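Swap shelf moves to the Agbayani Room in May

The household swap shelf is changing rooms. Starting in May it will be in the Agbayani Room, on the ground floor of the Damus Street branch, next to the coat hooks. The old spot by the stairs was too narrow for two people to pass, and the new copier needs the outlet there.

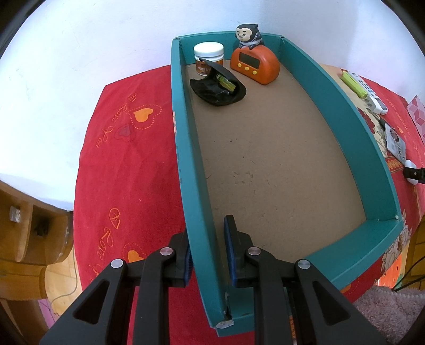
The rules stay the same. Bring clean, working household goods that one person can carry. Take what you will use. There is no card to fill out and no limit on visits, though we ask that large items wait until after 2 p.m., when the loading door is open.

Last year 943 items went through the shelf. Kitchen goods moved fastest, followed by lamps and picture frames. Books did poorly – the branch already has a sale cart, so please take paperbacks there. We also had 26 single curtain panels at the end of the winter, and most of them are still here. Anyone who sews is welcome to the lot.
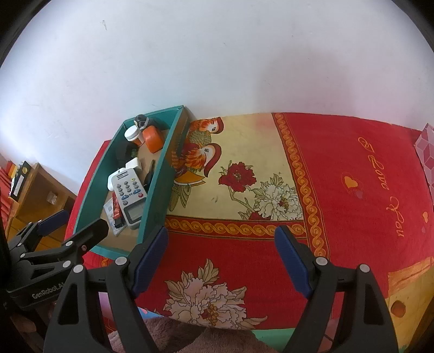
Can I leave things when the branch is closed?
Please don't. Items left outside get rained on and have to be thrown away. Bring them to the front desk during open hours and staff will put them out.

The Ekorari repair table will share the new room. They fix small appliances, zippers and chair legs at no charge, but you need to bring your own replacement parts. Cords and plugs are the most common job. If a repair can't be done in one sitting, you take the item home and come back with it.
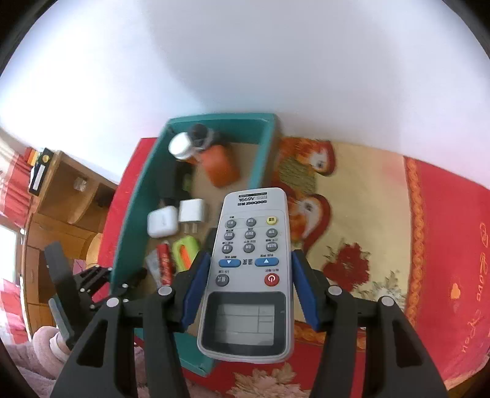
By Veronica Nedelcu
Branch News

Moving the shelves themselves cost $600, paid from the spring plant sale. Two of the old units were too worn to keep. The Vusivia building office has offered a pair of metal ones, and we still need brackets to fix them to the wall. If you have some, leave them at the desk with a note that says "swap shelf."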